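February, before breakfast

Frost on the inside of the porch window again. I was up at 5 because the dough had been in the fridge since last night and I wanted it in the oven before the phone started. The rye starter from Mircea Avram is livelier than mine ever was. It doubled by bedtime and I had to move it to the bigger jar.

I used 707 grams of flour, which is what was left in the bag, and worked the water out from that. The dough was stickier than I like. I gave it 17 minutes with the lid on and left the rest to color. The crust split along one side – my fault, I cut it too shallow. 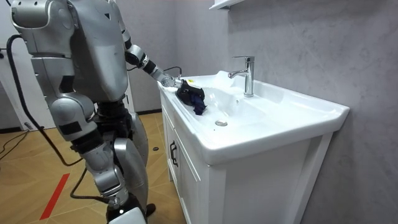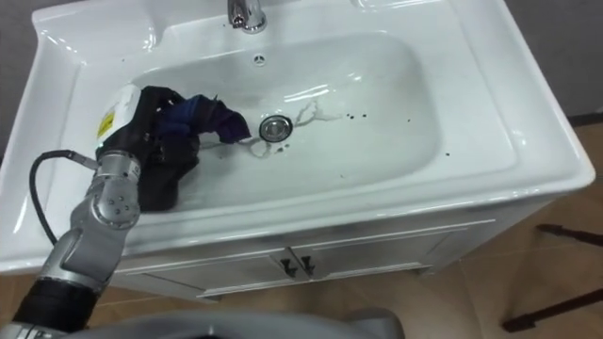

A bathroom sink, both times.

Can a rye starter go two weeks in the fridge without feeding? It can if it is fed well first and kept thick, but it will need a couple of feedings at room temperature before it will raise a loaf.

I wrote that on a card and taped it inside the cupboard door, next to the oven times. We go to Jodholm at the end of the month and I will have forgotten by then.

The second loaf is for Mircea. I'll walk it over after lunch if the sidewalk is clear. Need more salt, and rye flour if the store has the coarse kind. Ate the heel of the first loaf with butter at the counter, too early, and it was gummy in the middle. Next time 40 minutes on the rack before I touch it.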